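第三讲 桌面:从一块台面开始

Trerurstead 学习中心 居家空间整理课 五月班讲义

上一讲留下的问题先收个尾。好几位同学问,抽屉里的东西分完类以后,有一小堆“暂时放桌上”的怎么办。答案就在今天这一讲里!我自己最喜欢讲的就是这一讲,因为桌面见效特别快,一个下午就能看到变化,而且整理完以后坐下来的那种舒服,真的会让人想接着收拾别的地方。

今天要讲的内容有台面的颜色和光泽、桌子和墙的关系、光、碎屑的清理,最后是练习。抽屉和线缆留到下一讲,请先忍一忍。

一、先认识你的台面

大家都爱谈收纳盒,很少有人认真看过自己的桌面。请回家以后蹲下来,让眼睛和桌面差不多平齐,从侧面看一遍。站着看和蹲着看差别非常大,站着觉得挺干净的桌子,蹲下来往往能看到一层灰、几圈杯底印,还有橡皮屑。

看的时候记三样东西:颜色、光泽、纹理。

颜色。深色台面显灰,浅色台面显头发、线头和深色的渣子。没有哪一种颜色是“不显脏”的,只是显的东西不一样。很多人买桌子时听说浅灰耐脏,回家后发现每一根头发都看得清清楚楚,于是很失望。我反倒觉得这是浅色桌面的大优点!看得见才擦得掉。做手工、装小零件、剪贴、写字的人,尤其适合用浅灰或者米白,小东西掉在上面一眼就能找到。

光泽。亮面好擦,但是反光,台灯一开就有一块白斑,看久了眼睛累。哑光面柔和得多,缺点是有些哑光面容易留下手印,要用微湿的布顺一个方向擦,再用干布收一遍。买之前一定要用手指按一下样板,侧着看印子明不明显。

纹理。素色台面和带木纹、石纹的台面,用起来的感受很不同。纹理能藏住细小的脏东西,也能藏住你掉的螺丝和大头针。我家里两种都有,吃饭的那张带纹,干活的那张素色,各得其所。

补充一点:班上有同学用的是 Kastix 的台面板,也有人用 Gamage 的旧书桌改的,都可以,今天讲的方法不挑牌子。如果不清楚自己的台面怕不怕水、怕不怕酒精,请先在桌子背面或者最不显眼的角落试一小块,等它干透了再看有没有变化。

二、桌子和墙

接下来说位置。一张桌子靠不靠墙,决定了它后边那条边归谁管。

靠墙放的好处很明显:东西不会从后面掉下去,视线前方安静,省地方。问题全都集中在那条接缝上。灰、纸屑、回形针,最后都会往桌子和墙相接的地方跑。我的建议是两种里选一种,贴紧,或者干脆留出能伸进一只手的空隙。最难受的就是差一点点贴上,缝小得抹布塞不进去,大得笔正好掉得进去。

判断贴没贴平有个很好用的小办法:站在桌前,沿着后沿看过去,如果这条线从左到右是笔直的一道,就说明桌子放正了;如果一头宽一头窄,先别急着怪桌子,看看墙是不是直的。老房子的墙常常不直,这时候让桌子的前沿和房间里最长的一条线平行,看着就顺眼了,后面那点斜缝可以不管。

墙面颜色也算进来。白墙配浅色台面,整个角落会显得亮,视觉上很轻,小房间里特别好用。有同学担心太素,我觉得一点也不用担心,你的本子、杯子、植物摆上去,颜色自然就有了。桌面本身越安静,摆在上面的东西越好看。
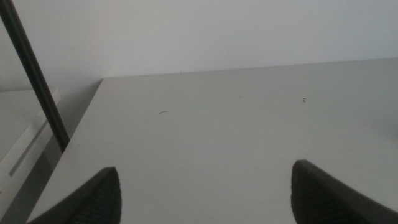

墙这部分再多说一句:墙上要不要装搁板或者洞洞板?我的意见是先空着用两个星期。这两个星期里,把每次站起来去拿的东西记在纸上,记完了再决定装什么。班里每次都有人一上来就把墙装满,过一阵又拆,留下一排孔,看着真心疼。

桌子旁边的边沿也别忘了。侧边如果挨着柜子、架子或者别的家具,两者高度不一样,中间就会有一个落差,小东西滚过去就不见了。处理起来也简单,把会滚的东西(笔、胶棒、电池、线轴)一律放进有边的浅盘里,浅盘离侧边至少留一个手掌宽。这条规矩我用了很多年,捡东西的次数少了一大半!

三、光

光是我讲得最起劲的一节,请大家把笔拿出来。

同一张桌子,光不同,你看到的脏就不同。均匀、柔和的光照下来,整张桌面都亮,阴影很淡,最适合长时间干活,眼睛不累。可是要检查卫生,得换一种光:关掉顶灯,拿手电或手机灯贴着桌面斜着照,每一粒灰都会拖出一条小影子,特别有意思,第一次看到的人都会叫出声来。

所以我把光分成干活的光和检查的光。

干活的光:从惯用手的另一侧来,右手写字的人灯放左边,左手写字的人反过来。灯罩要遮住灯泡,坐下来的时候眼睛看不到灯芯。如果房间有窗,桌子侧对窗户比正对、背对都好调。白天光太硬,挂一层薄纱帘就够了。

检查的光:低、斜、集中。每周用一次,用完就关。

桌面上有时会有一小块地方比别处稍微暗一点,大家常常以为是脏,擦半天擦不掉,气得不行。先别擦!把手放到光源和那块地方之间晃一晃,再把附近的东西挪开看看,如果那块暗影跟着变,就是影子;如果不动,再考虑是不是污渍或者褪色。这个动作几秒钟就能做完,能省下很多力气,也能少磨坏一点台面。

四、碎屑:最小的东西最有学问

终于到碎屑了。头发、线头、纸毛、面包渣、橡皮屑,说起来谁都不在意,可它们恰恰决定了一张桌子看上去是“擦过了”还是“差不多擦过了”。

细的、弯的、很轻的,比如头发和纤维,用湿抹布一推就会粘在布边上,抬手的时候又掉回来,大家都有这个经历吧?对付它们,我推荐先干后湿。第一步用粘毛滚筒或者一小截胶带轻轻点起来,第二步才上湿布。胶带别贴着拖,点一下,提起来,再点一下。

小黑点要先分清楚。能拨动的是碎屑,拨不动的可能是墨点、焦痕或者台面上的小坑。用指甲侧面轻轻碰一下就知道。不要一上来就用刀片刮,哑光面刮过以后会发亮,那一小条亮痕比原来的黑点显眼多了,而且回不去。

粉状的,比如橡皮屑和粉笔灰,用软毛刷往一个方向扫,扫到一张折过的纸里。别用嘴吹!吹起来的灰转一圈还落在桌上,还有一部分落进键盘。

黏的,比如果汁和胶水,先用温水打湿的布敷一会儿,让它软下来,再擦。

我的擦桌顺序如下,抄在本子上,贴在墙上都行:
先把桌上的东西全部挪到一个大托盘里。
从后沿往前沿,用干布或刷子走一遍。
胶带或滚筒点掉头发、线头。
湿布拧到不滴水,再从后往前走一遍,后边的接缝用布角勾一下。
干布收尾,方向和湿布一致。
开斜光检查,只补有问题的地方。

整套做熟了用不了几分钟。刚开始慢没关系,慢的时候才看得到东西。

关于清洁液再说两句。我平时用的是 200 毫升的小喷壶,装清水加一滴洗洁精,够用很久。壶大了拿着累,人就懒得擦。喷的时候喷在布上,别直接喷桌面,接缝和边条最怕进水。

五、分区:给手留地方

擦干净以后,最让人高兴的环节来了,把东西放回去!不过请先别全放。

坐下来,两只手肘贴着身体,前臂在桌上画一个弧,这个弧里面是工作区,平时什么都不放。再把手臂伸直画一个大弧,两条弧之间放每天都用的东西。大弧以外放偶尔用的,或者干脆离开桌面。

我量过自己的浅盘,长 240 毫米,宽 210 毫米,正好卡在右手边两条弧之间,一支笔、一把剪刀、一卷胶带,满了就不再加。大家的手臂长短不一样,请量自己的,不要照抄我的数字。

常有人问能不能在桌上放照片和小摆件。当然能!桌子是给人用的,有喜欢的东西在旁边,坐下来心情都好一些。放在后沿靠墙那一条,离手远一点,擦的时候连同托盘一起端走就行。

有一类东西要特别留心,就是“等一下再处理”的纸。快递单、说明书、孩子学校的通知,一张不占地方,十张就成了一座小山。请准备一个文件夹,竖着放,纸来了先进文件夹,每周翻一次。平放的纸会长,竖着的纸长得慢。

六、课堂练习和课后作业

课堂练习,两人一组。每组领一块样板,Pellberg 那一款是浅色哑光的,另外一款是深色亮面的。一人在样板上撒一点线头、橡皮屑和黑胡椒碎,另一人先站着看,再蹲下看,最后用斜光看,把三次看到的情况分别写下来。写完交换。请认真写,不要只写“有点脏”,写清楚是什么形状、在哪个位置、能不能拨动。

练习纸的第二栏是清理方法,按第四节的分类填。填错了没关系,试一次就知道哪种布会把线头推来推去。

课后作业:
选家里一张桌子,按顺序擦一遍,擦之前和擦之后从同一个位置各拍一张。
画一张桌面分区图,标出两条弧和后沿那一条。
连续七天,睡前看一眼桌面,写下当天多出来的东西,一样一行。

第三项请务必坚持。上一期有同学写满了好几页,最后发现多出来的几乎都是发圈和超市小票,于是在门口放了一个小碗,桌子立刻就清爽了。看她的记录真是太有趣了,大家下次把自己的也带来,我们一起翻。

常见问题补几条。

问玻璃台面怎么办的同学:顺序一样,湿布那一步之后要马上用干布,动作快一点,水痕就留不下来。

问桌垫要不要用的同学:写字多的可以用,每周掀起来擦一次下面,垫子底下藏的渣子比你想的多得多。

问孩子的桌子怎么教的同学:给他一把小刷子和一张折纸,先只教“往前扫”这一个动作,学会了再加别的。孩子对斜光检查特别着迷,可以把手电交给他来拿。

下一讲讲抽屉和线缆,请带一把卷尺和家里最乱的那个抽屉的照片。样板下课后放回教室后面的架子上,抹布请搭在水池边晾开。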